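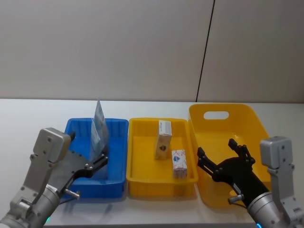
Last updated: February 23, 2025

Section 4. Setting Up the Sorting Table

The Ellora sorting table is used to separate small packaged goods into bins before they are shelved or packed. Complete Section 3 (leveling the table) first.

4.1 Placing the bins

1. Wipe the tabletop with a dry cloth. Do not use abrasive pads on the white surface.
2. Set the bins in one row along the back half of the table, blue on the left and yellow to the right of it. Leave the front half clear.
3. Turn each bin so that its long ribs, if it has them, do not catch the goods on the way in.
4. Press down on the rim of each bin. If it rocks, move it or replace it.

Note: The blue tray is for flat goods such as packets, sleeves and refill bags. The deeper yellow bin is for bulky goods. The shallow yellow tray takes whatever is small and does not roll.

4.2 Sorting flat packets

1. Stand packets on edge, printed side toward the front.
2. Fill from one side of the tray. A single packet will lean – this is acceptable as long as it does not slide out over the rim.
3. Stop when the tray holds up to 65 packets of the thin type.

Caution: Do not lay bottles on top of packets. Sealed edges can split under the weight.

4.3 Sorting bottles and tubes

1. Check that the cap is closed before lifting.
2. Keep the bottle upright over the bins, cap at the top, and hold it firmly enough that it does not turn.
3. For tall bottles, take hold at two heights, one above the other. Squeeze bottles give in the middle, and a single grip low down lets the top swing.
4. Lower the bottle base first. Do not drop it. 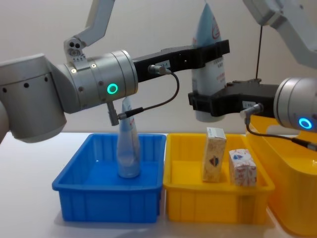 Uzma Qureshi asks that step 1 be taken seriously with anything over 200 ml, as a half-closed cap cost her a full bin of paper sleeves in November and the labels could not be saved.

Caution: If a bottle leaks, empty the bin, rinse it and let it dry fully before reuse.

4.4 Emptying the bins

1. Empty the deep bin first. Its load limit is 600 oz.
2. Lift with both hands under the rim – never by one corner.
3. Return each bin to its place in the row.

For replacement bins, see Section 7.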